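Household Tips for People Who Record Chores

Folding Laundry on the Bed: Getting Good Examples Without Wrecking Your Back or Your Evening

If you've signed up to record folding at home with a pair of hand-held grippers, welcome! I have been at it since April, first with towels and then with just about everything that comes out of our dryer, and I've collected a fair number of small habits along the way that make the work go easier. Some of them came from other recorders in the Prodham group, and some I learned by doing a whole evening's worth of takes and having to do them over. Take whatever suits your house and leave the rest.

Start with the bed itself. A plain fitted sheet in a color that doesn't match the laundry is a great help, both to you and to whoever sorts the recordings later. I keep one old sheet just for this, and I don't iron it or fuss over it. A few wrinkles are fine. Most people's beds have wrinkles, and a system that has only ever seen a perfectly smooth one will have a hard time of it at my house. What I do check is that the elastic is well down at the corners, or the whole sheet creeps toward you every time you drag a towel across it.

Take the comforter and pillows off completely. I used to shove them up against the headboard, and they'd slump down on top of my work halfway through a fold.

Sort before you start. I make a pile of flat things (dish towels, pillowcases, washcloths) and a pile of things with sleeves or legs, and I do the flat ones first while my hands are getting used to the grippers again. After a few days off I always squeeze too hard for the first couple of takes. Those still count, by the way, as long as the fold gets finished, so please don't delete them out of embarrassment.

Now, the grip. Cloth wants to be pinched a little way in from the edge, with a small fold between the fingertips. If you catch only the hem, it slides out the moment you pull. If you take a great big handful, you'll never get the corner to lie flat afterward. Come down at a slant, let the tips touch the sheet lightly, close, and then lift. Try not to catch the fitted sheet along with the towel, though everyone does it. When it happens, open up, let go, and try again without stopping the recording. Our notes from Clultmont say that a fumble followed by a fix is worth keeping, and I find that very comforting.

Move both hands away from each other slowly until the cloth is just taut, then bring it down. Snapping a towel in the air is how I fold when I'm in a hurry, and it makes a lovely noise, but with grippers it mostly ends with the towel on the floor.

A session for me is 70 folds, with a rest in the middle. I tried for 100 once and my forearms complained until the following evening. If you have a low bed, kneel on a cushion or a folded bath mat, and switch knees now and then. Bending from the waist feels all right for the first ten minutes and then it very much doesn't. 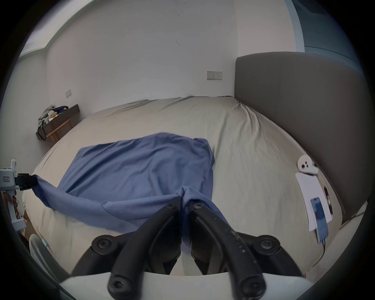 Mess up each piece before you go again. It's tempting to unfold a towel neatly and fold it right back up, but then every take begins from nearly the same spot. I pick mine up by the middle, give it a shake and let it drop wherever it likes. Every 4 takes I turn it over, and every so often I walk to the other side of the bed and work from there, so the light from the window comes from a different direction.

Wipe the fingertips down with a barely damp cloth when you're done, and pick the lint out of the joints with a dry toothbrush. Dark fingers show every speck of dust, and a bit of dust won't hurt anything, but fuzz packed into a hinge will make it stiff. While you're at it, check the bolts with a hex key. Snug is plenty. The little screws near the tips are easy to strip, so go gently with those.

Charge everything the night before, and name your files the same day you make them. I use the item, the color and the room, so "blue towel bedroom," and I write the number of takes on a scrap of paper as I go. The Horier upload page will ask for it, and it's a nuisance to go back and count.

For storage, I keep the 2 grippers in a shoebox lined with a retired pillowcase, fingers open so the springs can rest. The shoebox lives on the closet shelf next to the spare sheet, and that way a session takes me only a minute or two to set up.

Next time I'll do socks, which need a page all to themselves.

Last updated 20 July 2019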